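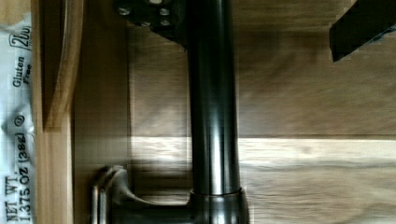
Search this notebook Enter keywords Go

Print this page | E-mail this page

November, entry 17 – faucet for the small sink

Started at 9:40. I compared the dark faucet with the order list from Kramer. The list says only "bronze, one lever", and this can mean many things. The color is near enough to the door handles, so I accept it.

The polish is very sensitive. Every lamp makes a bright line on the neck, and every fingerprint also. Please use the soft cloth from the Skodik box and no spray cleaner. Do not put pliers on the collar, also not with tape.

Still open:
– the hole in the counter. Henrike Tiedemann measured it last month, but I can not find her paper. I will ask her again before I drill.
– the hoses. We have 5 in the drawer, all from the old Lostix order, and the thread is maybe different.
– the lever. I want it on the left, she prefers the right. To be decided together.

The invoice is 214 with delivery, I put it in the green folder. Stopped at 11:15. Next time I begin with the hoses.

Last updated: November, 11:32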